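Flindance Community Hall: Lighting and Electrical Upgrade
Second progress report to the Prandilar Foundation
October 9, 2025

Purpose of this report

The grant agreement requires a written report at the close of each stage. Stage 2 covers the main hall, the entrance foyer and the supper room. Stage 1, covering the switchboard and submains, was reported in May and is not repeated except where it affects the current work.

Work completed

The fluorescent battens in the main hall have been removed and replaced with suspended linear LED fittings on a dimmable control system. The original pressed-metal ceiling has been retained. Fixing points were set out to follow the existing joints, and the ceiling panels disturbed during the rewiring have been repaired and repainted in the approved colour.

In the foyer, the designer's first layout placed downlights directly over the honour boards. A trial after dark produced strong glare on the varnish, and the fittings were changed to adjustable wall washers. The contractor, Gestton Electrical, made the change within the agreed price.

The supper room has new task lighting over the servery and a separate circuit for the urn and warming ovens. Emergency and exit lighting in all three areas has been tested and the certificates lodged with the hall's records.

Doors and wall finishes 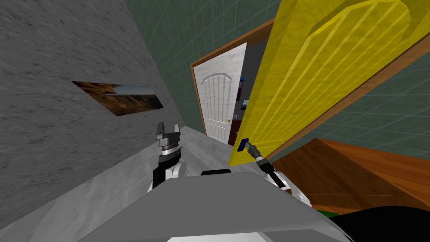
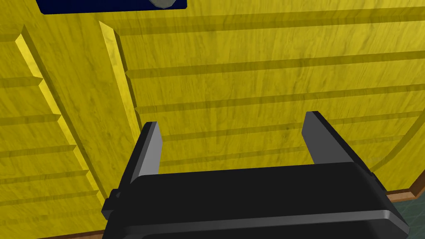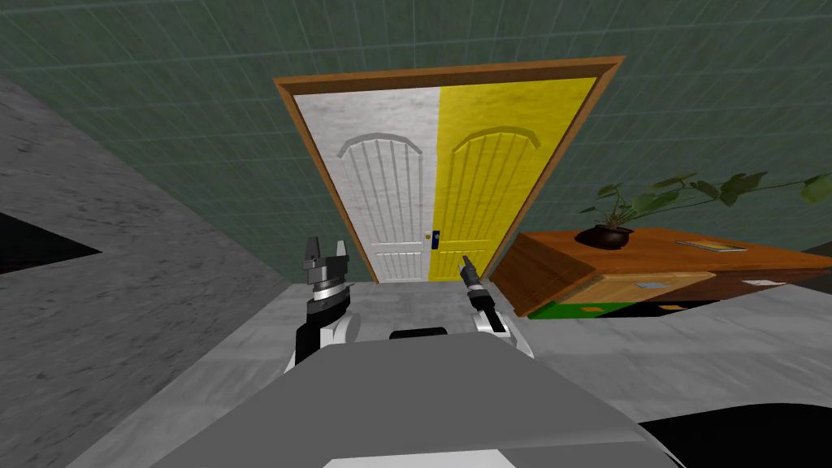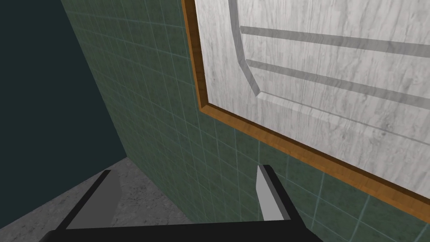
Variations and delays

There have been two variations in this stage. The first was the foyer change described earlier. The second arose when old cabling was found above the stage with its insulation badly perished. Its removal cost $2000, which was met from contingency with the Foundation's prior written approval.

Delivery of the dimming modules ran four weeks behind the supplier's original date. Regular hirers were given use of the supper room during that period and no bookings were cancelled.

Expenditure

Stage 2 spending remains within the approved budget. Invoices and the reconciled statement are attached separately. The retention sum will be released to Gestton Electrical at the end of the defects period.

Next stage

Stage 3 comprises the external lighting: the Fraser Street entrance, the ramp and the car park. Shielded fittings with a warm colour temperature have been specified in response to comments from adjoining residents. The planning permit has been granted. Trenching for the car park poles will be scheduled outside the hall's busiest hire period, and the Foundation will be advised of the start date once the contractor's program is confirmed.

Approval is sought to carry the unspent Stage 2 contingency forward to Stage 3.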